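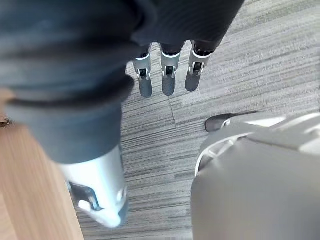

暗い色の布カバーの下に伸びるロボットの指

鉄道 > 駅と窓口 > インタビュー
読了時間:2分

Jillimach駅の窓口では、2019年10月から定期券の払い戻し方法が変わった。運行会社Candusの窓口係に話を聞いた。

「以前は使い残しを月単位で計算していました。9月までに買った定期も、今は日割りです」。手数料は100円。本人確認の書類がない場合は受け付けられず、後日あらためて来てもらうことになる。
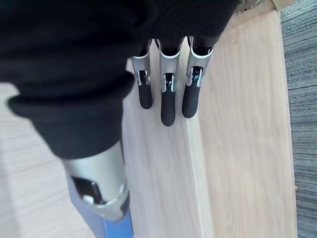
回数券は紙のまま残った。Broven方面の利用者に年配の人が多く、ICカードへの切り替えを急がなかったという。「薄い紙なので、2枚重ねて渡しそうになるんです」と係員は話す。滑り止めがないと紙はうまくめくれない。窓口では全員が指サックを使う。

払い戻しの申込書は4年間保管する。「古い申込書を見せてほしいという問い合わせは、たまにあります。日付がわかればすぐ探せますが、駅名だけだと時間をいただきます」

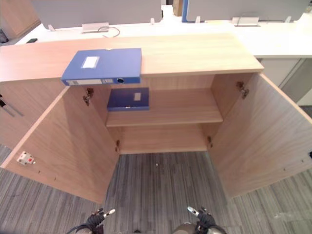
Fernandes駅で買った定期も、Jillimach駅で払い戻せる。ただし紙の定期は発行駅への電話確認が必要で、混雑時は30分ほど見てほしいとのこと。「朝は通勤のお客様が並ばれるので、昼過ぎに来ていただけると助かります」。窓口は昼休みも閉めていない。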